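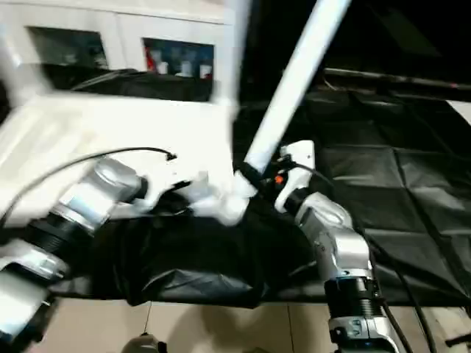
mitier-soups

255 soup recipes, typed up from the handwritten notebooks of my great-aunt, Solène Collet, who cooked in the village of Mitier for most of her life and wrote down nearly everything she put in a pot. I wanted to be able to search them (mostly so I could find the leek one without turning pages for an hour) and then it got out of hand, and now it's a dataset!

What you get

The main file is soups.csv, one row per recipe. There's also notes.txt, which holds all the remarks she wrote in the margins, and units.csv, which is my best attempt at turning her measurements into something you can cook with. The notebooks are in French with a good deal of local kitchen talk mixed in. Every recipe has the original wording plus my English version next to it.

The table has 13 columns:

id: a plain number, in the order I typed them, so please don't read anything into it
notebook: which notebook it came from, 1 to 9
page: her page number, or blank if she didn't write one
title_fr: the title as she wrote it, spelling and all
title_en: my translation
season: winter, spring, summer, fall, or unknown
base: water, milk, meat stock, vegetable stock, or other
ingredients_fr: one long string, separated by semicolons
ingredients_en: same thing in English, same order
method_fr: the cooking steps, when she bothered
method_en: ditto
serves: a number, often blank
sure: yes or no, meaning whether I trust my own reading of the page

How I typed it up

I worked from the notebooks themselves at my kitchen table, with a good lamp and a magnifying glass for the pencil ones. I tried a text recognition program first, a little thing called Plikovau, and it did fine on the two notebooks written in ink. On the pencil pages it gave me lines like "three old trains" for what I'm pretty sure is three onions. So I did those by hand. My cousin Ren read a batch of them back to me out loud while I checked the screen, and we caught a lot that way, especially numbers. Ren also knows far more of the old kitchen words than I do, so if a translation reads nicely, thank Ren, and if it's clunky, that's me.

I kept her spelling in the French columns. She spells "poireaux" in more ways than I thought possible and I got fond of all of them. If you want to search the ingredients, use the English column, where I settled on one word per vegetable and stuck to it.

Crossed-out recipes are in there if I could still read them. A few were crossed out and then written again further on with more salt, and I kept both versions as separate rows.
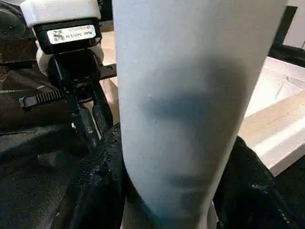

The measurements took me longer than anything else. She measured with a bowl, a smaller bowl, a ladle, and "the blue cup." I know the blue cup because my mother has it, so I filled it with water and weighed it. The bowls are gone. In units.csv the cup has a real number and the bowls have a guess, and there's a column that says which is which. Please look at that column before you make the chestnut soup, which uses the smaller bowl four times and can come out like wallpaper paste. I speak from experience.

Seasons were my call in a lot of cases. She only wrote one down when it mattered to her, for example "March, when there is nothing" at the top of a page of turnip soups. Otherwise I went by the vegetables. Where the ingredients would work any time of year (plain onion, bread soup, most of the bean ones), I put unknown and moved on.

Things that are wrong or missing

24 recipes are marked "no" in the sure column. Most of those have one or two words I couldn't make out, and I've put a question mark in parentheses right after the word. A handful have water damage across the method. I didn't fill anything in.

Notebook 6 has pages torn out near the back. I have no idea what was on them. My mother thinks they were fish soups and my uncle says they were phone numbers.

The serves column is close to useless. She cooked for whoever turned up. When she did write a number it was usually for a wedding or a funeral, so please don't average it and conclude that everyone in Mitier lived in enormous households.

Salt is hardly ever listed. Use salt.

Also, the accents in notes.txt may look broken if you open it in an old spreadsheet program. The file is saved as UTF-8. Opening it in a text editor has worked every time for me.

What I'd love to see people do with it

Cook from it, first of all! Past that, I think it would be fun for anybody learning to clean up messy text, or anyone curious how one cook's habits changed between the early notebooks and the late ones. There's a lot less lard by the end. I made a small search page called Iment that lets you type in what's in your fridge and get back the closest soups. It's slow, and it's very keen on cabbage, but it works on my laptop and the code is in the iment folder.

I wouldn't use this to say anything big about French cooking. It's one woman, one stove, and a garden with too many leeks in it.
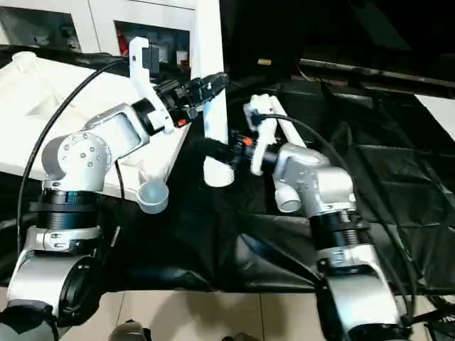
Permission and credit

The family has agreed to all of this being shared. Use it however you like, and if you publish something from it, please credit Solène Collet by name, with the accent. You don't need to mention me. Some margin notes talked about neighbors, and I took those out of notes.txt before uploading. They weren't about soup anyway.

Fixes

If you read French and spot a bad translation, open an issue with the id and the column name and I'll get to it. Same if you cook something and the amounts are clearly off.

Last change, 28th April: fixed the sorrel soup, which had been asking for nine liters of cream.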